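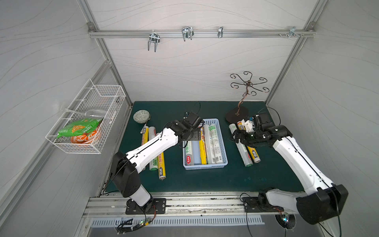 Fig. 4. Both arms over the mat for the gripper comparison, with the basket of rolls between them.

4. Comparing two sets of finger jaws

By now you should have both arms bolted to the front rail and answering to the controller. If one of them still won't wake up, go back to section 3 and sort that first, as you'll only confuse yourself otherwise (I did, for most of a wet October).

This section is how I compare jaws in my own cell. I've been switching between the Todent short jaws and the longer Tadutano ones, and I use rolls of plastic wrap and bags for most of it. They're cheap, they're slippery, and every roll is a slightly different thickness. Lovely things to be annoyed by!

What you'll need

A slotted plastic basket, light enough to slide if you knock it
A handful of rolls, not all the same make
The jaws you want to compare, with their own screws
The Betancur controller, running release 1297 or later

Setting up

1. Press the stop button and wait for the arms to settle before you put your hands anywhere near the mat.

2. Stand the basket in the middle, long side running front to back. Both arms should be able to get to it without stretching.

3. Lay the rolls in it side by side, lengthwise. Leave a finger's width somewhere along the row. If you pack them tight the jaws have nowhere to go, and you'll be testing the basket.

4. Put a couple more rolls on the mat to the right, at an angle. These are for the right arm, and the slant matters, as a wrist that copes nicely with a straight roll can get in a proper muddle with a crooked one.

5. Leave a few other rolls over on the left. I like to have the left arm reach across something on its way to the basket, so I can see how much height it really keeps.

6. Fit the first set of jaws to both arms. Do the screws up finger tight, close the jaws once by hand so they line up, then nip the screws up properly.

CAUTION: Check the cable loop above each wrist before you power up. Turn the wrist gently by hand, both ways, and watch the loop. If it pulls straight at any point, give it more slack. I've torn one connector out doing this in a hurry and I don't recommend it.

Running the comparison

7. On the controller, open the grip page and set the closing force to 20 per cent for both arms. Set the speed to 50 per cent.

8. Release the stop and jog each gripper until it hangs just over its first roll. Save that as the start pose.

9. Run the pick routine 20 times with the left arm, then do the same with the right. Write down every drop, and also every time a roll comes up but twists in the jaws. I used to ignore the twists and it made the short jaws look far better than they were.

10. Stop the arms, put the rolls back as they were, swap the jaws and do it all again with the same settings. Please don't be tempted to tweak the force halfway through!

Note: If the right arm keeps nudging a roll away as it comes down, lower the speed for the last bit of travel before you blame the jaws. There's a slider for it at the bottom of the grip page, labelled "approach".

Note: Anything tall at the back of the mat needs adding to the keep-out list. My metal jewellery stand lives back there on the right, behind the angled rolls, and those curly branches would be very good at catching a cable.

My own score sheets are in the Grendstead folder that came with the download, last changed 2024-01-02. Yours may well come out differently if your rolls are fatter than mine, so keep the same ones for both sets of jaws and write the make on your sheet.

Once you've got a favourite, leave it fitted and carry on to section 5, where we start on bags.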